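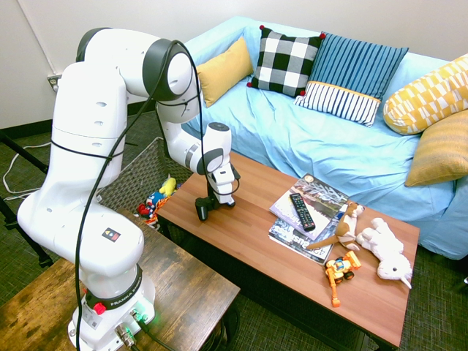 I have been thinking about coffee tables all month, and mostly about how wrong I was to buy a new one. Ours came flat in a box, two years ago, and the finish came off under the first hot mug. Since then I've turned into one of those people who looks at tables in other people's rooms before I look at the people (sorry, everyone). My favorites are the ones with a dark, weathered top where the grain shows right through, like the rustic side table at the bottom left. You could drop your keys on a top like that for years and it would only look better!

So in July I drove out to Losbridge for the big yard sale weekend, with a tape measure in my bag and a firm promise to bring home one table and nothing else. I came back with a table, a lamp and 12 jelly glasses. The table was $26, down from more than I'd like to say, and the seller threw in a tin of wax that had gone hard as a rock.
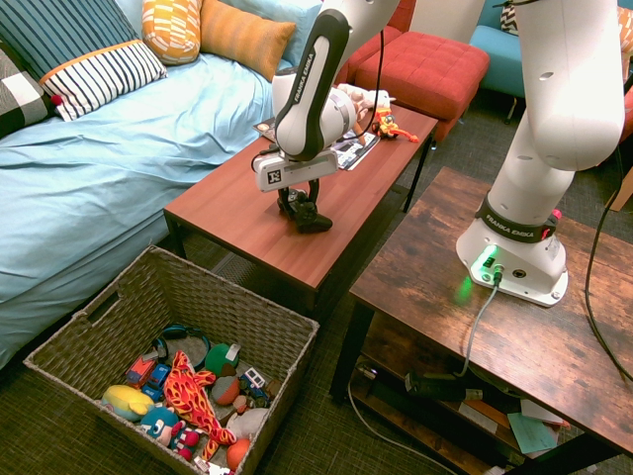

Reddish-brown for the coffee table, dark brown on the right.

I used to think all the wood in a room had to match. My mother believed it, and our living room in Purnport was orange pine from the door to the window. Now I like a mix, as long as one piece is clearly darker than the rest and doesn't look like a near miss. Two browns that almost match will bother you every evening – ask me how I know.

A few things I picked up while fixing mine. Wash the top with a little dish soap and let it dry overnight, even if you're itching to get going. Sand with the grain and quit sooner than you want to. I did 10 minutes with fine paper and wish I'd done five, as there's now a pale patch by one corner where the plant lives. Wax goes on thin. Thinner than that!

Several of you wrote in after the last issue asking about wobbly legs. I've been gluing felt pads under the short one, and it holds up fine on carpet but slides all over on tile, so if you have a better fix please hit reply. I'll print the good ones next time, along with the chair story I keep promising. The lamp still needs a shade.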